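Hard water, part two: the numbers

The strips I used in August gave a hardness band wide enough to be useless, so I bought a titration kit. Fevus makes one that counts drops: fill the vial to the line, add the indicator, then add titrant until the color goes from pink to blue. The resolution is poor with a small sample, so I doubled the volume and halved the result.

Cold tap, first draw in the morning: 160 mg/L as calcium carbonate. Cold tap after running it for 5 minutes: the same. The hot side came out slightly lower, which I expected, as some of the calcium drops out in the heater and stays there. That deposit is the reason I started on this. The lower element had failed, and when I pulled it the sheath was buried in scale.

A word on units, because the comments on part one got tangled. Municipal reports here use mg/L. Softener manuals use grains per gallon. Divide mg/L by 17.1 to get grains, so mine is a little over 9. Anyone with a European dishwasher will also meet German degrees, which are 17.8 mg/L each. The two divisors are close enough that mixing them up gives an answer that looks right, and I have done it.
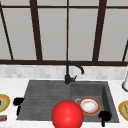
The next question was whether to soften everything or only the hot side. Softening the hot side alone uses less salt and leaves the cold drinking water as it was. The drawback is plumbing. In this house the hot and cold lines split right at the heater, with barely enough straight pipe to get a wrench on, and the bypass valve needs more room than that. Elżbieta Szulc, who has the same floor plan on the other side of Trollbridge, solved it with two braided connectors and a wall bracket. I may copy her.

I looked at two softeners, the Jostach and the Piątek. Both regenerate on metered volume, not on a timer. The Piątek lets you set the reserve capacity directly. The Jostach calculates it from past use and does not show you the figure — a mark against it, for me. I set mine up on paper for 1,000 gallons between regenerations, and either unit will handle that.

Iron was below what the kit can detect, so no correction to the hardness setting. pH was 7.6. I did not test for chlorine, which matters for resin life, and I should have. The reagent is on order.

Still open: where the drain line goes. The floor drain is on the wrong side of the furnace, and code here wants an air gap at the end of the line. The laundry standpipe is closer but already carries the washer discharge. I'll measure the run before ordering anything.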